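Topic: Do you let the kids make their own breakfast on school days?
Board: Home and Family > Mornings
Replies: 7 | Views: 2,883

martakuz
Posted 6:52 am

Good morning everyone, I've got a lukewarm coffee and a question. My son turned eight in September and has decided that he is a grown man and will be making his own breakfast from now on. I'm thrilled, really I am, but the first week back at school has been a bit of a circus. He takes twenty minutes to butter one slice, he wants to "do the eggs" (no!), and his little sister now wants to do everything he does. We've missed the bus twice already.

So how do the rest of you run it? Do you have rules, or do you just let them loose and wipe down the counter later?

Marta

skuvstead_dad
Posted 7:15 am

Oh, let them loose! Ours started at six with cereal and a very small milk jug, so the worst spill was a very small spill. By eight they were both on toast and fruit, and by ten the older one was making oatmeal for the whole house. We get up fifteen minutes earlier than we'd like to and that covers most of it.

LatifaE
Posted 7:31 am

I'm going to be the grump here, sorry Marta. Weekends, yes, all the pancakes and mess you like. On a school day I make breakfast and they eat it, and everyone gets out the door with shoes on. I have three kids and one bathroom, and I don't have fifteen more minutes to give. They'll learn to butter bread, I promise you, I've never met an adult who couldn't.

skuvstead_dad
Posted 7:40 am

Latifa, you should meet my brother-in-law! But I do see it, three is a different sport. I still think the practice has to happen when it matters a little, or it stays a game.

radymyr_s
Posted 12:08 pm

We landed in the middle and it's worked for two years now, so I'll write it all out and you can take what's useful.

The night before, the kids pick from a short list on the fridge: toast, yogurt with something in it, or leftovers (my daughter will eat cold dumplings at any hour, she gets it from my mother). Bowls, plates and knives live in the bottom drawer, where they can reach them without climbing. Butter comes out when the first grown-up gets up, so it spreads without tearing the bread to bits. That one change saved us more time than anything else.

Stove is for when one of us is standing right there. Same goes for the kettle.

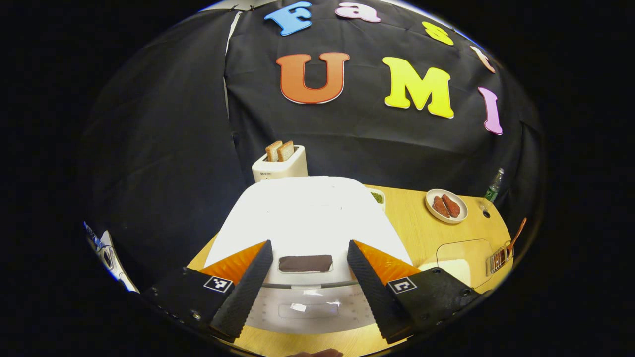 Toast is where I'd start an eight-year-old, and I'd spend one slow weekend morning on it. Show him how to turn the dial down a notch for thin bread, and tell him that if a slice gets stuck he calls you, no forks and no knives, ever. Ours had to repeat that back to me for a week and they rolled their eyes plenty, but they know it. After that we let them get on with it. Some days it comes out pale, some days it's charcoal, and they eat it or they make another one.

Little sister can be in charge of jam. Put it in a small bowl with a spoon and she'll be busy for ages – maybe too busy, if you have a bus to catch!

LatifaE
Posted 12:26 pm

The picking the night before is good, I'll give you that. Half our mornings go on the choosing. I'm still not handing over the toaster on a school day, but I might try the list.

vbech
Posted 3:44 pm

Late shift here, so I'm the one who finds the crumbs at noon. Radymyr's bottom drawer is a fine idea, but check what else is in it first. Ours had the good grater. Everybody still has their fingers, but there was a lot of yelling.

martakuz
Posted 8:19 pm

You're all lovely, thank you, even the grumps! We made a list after dinner and he picked toast with banana, and she picked "jam" with nothing under it, so we're going to have a talk about that. Butter goes out at six. I'm moving the grater tonight.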